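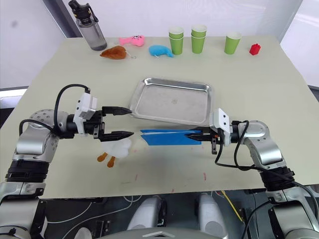
3 minute read

I have been a sterile services tech for a fair while now, long enough that my wrists tell me about it on the drive home. Since October I have spent part of most weeks at the Borkcombe annex, where we are teaching a two-armed robot to handle instrument sets. The project is called Givaneo. I'm one of two techs seconded to it, and a few people from the main department have asked me what it's like and whether they should be worried, so I'm writing it down once.

The short version is that the job has changed more than it has shrunk. The longer version takes a bit of explaining.

At the main site we put through 3269 sets last quarter. A set comes out of the washer, somebody checks every piece, somebody lays it out in order, somebody packs it. Checking takes judgement. You're looking at box joints, tips, ratchets, a bit of staining that might be water and might be something else. Laying out and moving pieces from pouch to tray is mostly hands. That second part is what Givaneo is meant to take on, and it's the part that wears people out.

My work at the annex is to run the arms through the task over and over while the system records what they do. Blue-edged pouch, steel tray, scissors and forceps from one to the other. Then I reset the table and go again. I did 30 runs on my first full day and thought that was slow. Deepak Thakur, who supervises our end of it, told me it was fine and to stop rushing the wrist.

You learn quickly how much your own fingers do without being asked. When I pick up forceps by hand I don't think about which way they'll roll. With a gripper I have to think about it every time. Thin instruments lying flat are the hardest. You come down a little high and you close on nothing, you come down low and you're pushing on the table. I've started to notice my own technique back at the main site, and I've changed how I show new starters to lift fine tips.

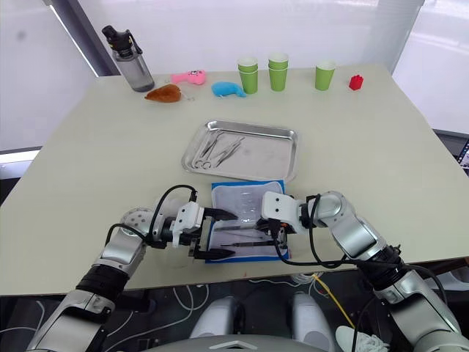

What has changed for the rest of us

Rosters first, as that's what everyone asks. No one has lost hours. The agreement with Trurno, who run the annex, covers the trial period, and after that it goes back to the table with the union. I don't know what happens then and I won't pretend I do. Management says the positions stay and the duties move toward inspection. I'd like to see that in writing before I relax about it.

Pay is the second question. Secondment pays the same grade. I have put in a claim that training a system is skilled work and should be paid above it. No answer yet.

The third thing is harder to describe. The older techs feel that layout is where you learn the instruments. You handle a thousand needle holders and one day you pick up a bad one and know it's bad before you've looked at it. If a trainee never does layout, where does that come from? I raised it at the June meeting and it was minuted. My own suggestion is that trainees do a full year on hand layout no matter what the robot can do by then. Deepak agrees with me. The people from Lorente, who write the software, had no objection either.

On the good side, my shoulders are better. I sit for part of the day now. One of our senior techs was close to leaving over her thumbs and has asked to be next on the secondment list, and I think she'd be very good at it. She's patient and she hates mess, and those are most of the requirements.

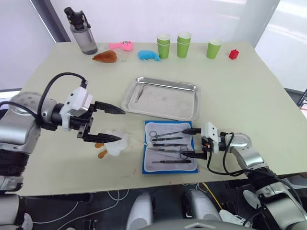 Scissors and longer instruments in the open pouch, with the right gripper in among them.

The robot is slower than any of us. I could lay out a basic set by hand and have a cup of tea before it finished. Speed isn't what I'm being asked about at the moment, though. They want the same careful movement each time, and I can see why, given what the sets are for.

I'm on until the end of the trial and then back on the main floor. If you're in the department and want to come over and have a go at the arms, talk to Deepak and he'll find you an hour. Wear closed shoes and leave your lanyard in the locker.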